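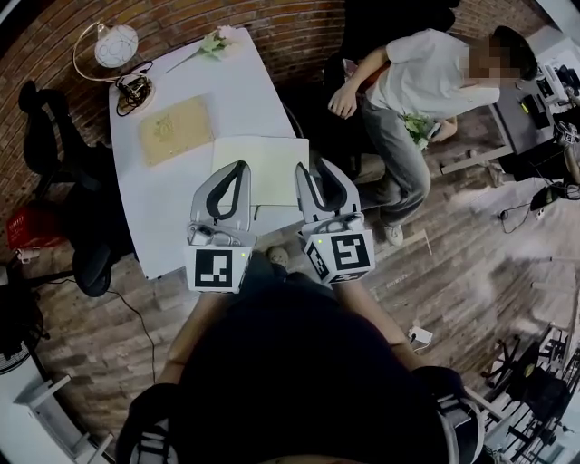
Left gripper drops out mid-task: what we found

Sessions at the Fokthorpe room were paused for 2 days this month after one of the hand-held grippers kept losing its position. The operator would reach over the table, close the fingers on an object, and the recorded path would jump sideways by about 30 mm. The fingers themselves moved normally and the indicator light stayed green, so the fault was easy to miss. It showed up when Prollel replayed the files.

We first suspected the markers on the base cubes and reprinted them. The jumps came back within 45 minutes. The cause was a cube that had worked loose on its mount – a small twist, hard to feel by hand but enough to throw off the tracking.

Tefera has sent replacement mounts, and both grippers have been refitted. The Zarnport pair, in use since October, will be checked next.

Until then, please twist each cube gently before you put on the harness. If it moves at all, stop and report it. A green light does not mean the position data is good. Affected recordings have been marked and should stay out of the training set.

We use cookies to improve your experience on this site. Accept | Manage settings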